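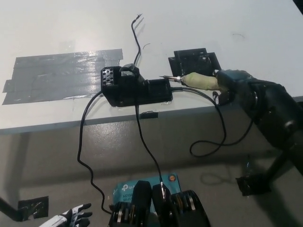

To: Naylor bench list
Subject: Re: [naylor-bench] Housing on the white table, and what to do with the tape

Replying to two points from the earlier message, quoted here in full:

> The white table in the back needs a decision before December. I
> would like to use it for the Sosby boards, and I can't with the
> black housing fixed in the middle of it. Can it be moved? I tried
> to lift one end and it did not want to come up.
>
> Second, the gray duct tape on the left side. Is it covering
> something or is it there as a work surface? The edges are starting
> to peel at the far left and my sleeve catches on them.
>
> Third, whoever used the iron last, please put it back in the
> holder. I found it lying on the table again.

On the housing: please don't pry it. The tabletop is white and any damage will show. I would work dental floss under one long side first, then use a plastic scraper. Keep solvent away from the perforated end panel. The leads need to be free before anything gets lifted. One goes over the table edge, so check where it ends up before you pull on it.

The thin wire on top has a frayed end. Trim it back to clean copper and tin it, or put a piece of heat shrink over it if it isn't going to be used. There was a tiny curled scrap of wire on the table near it too. Scraps like that go in the jar. One of them inside a Sosby board would cost us an afternoon.

On the tape: it covers the old scorch marks from the Vilby repairs. It was only meant to last a season. Duct tape is a poor surface for soldering anyway, as the adhesive goes soft and the strips creep. I priced a silicone mat at Jamilari and they have one for $20 that would cover the same patch. If there are no objections by next weekend I will order it and pull the tape up. Adhesive residue comes off with a little cooking oil left on for 9 minutes or so and then dish soap. Do the oil before the mat goes down.

On the iron: agreed. The square holder is at the back of the table and that is where the iron goes between joints. Also watch the cord. It tends to hang in a loop over the front edge, where a knee can catch it. Run it off the back.

The yellow-green tape on the handle can stay as long as it isn't slipping. If it gets sticky, replace it, and keep it off the metal collar.

I can do the housing on a weekday evening if somebody else clears the leads first. Reply to the list so we don't both turn up.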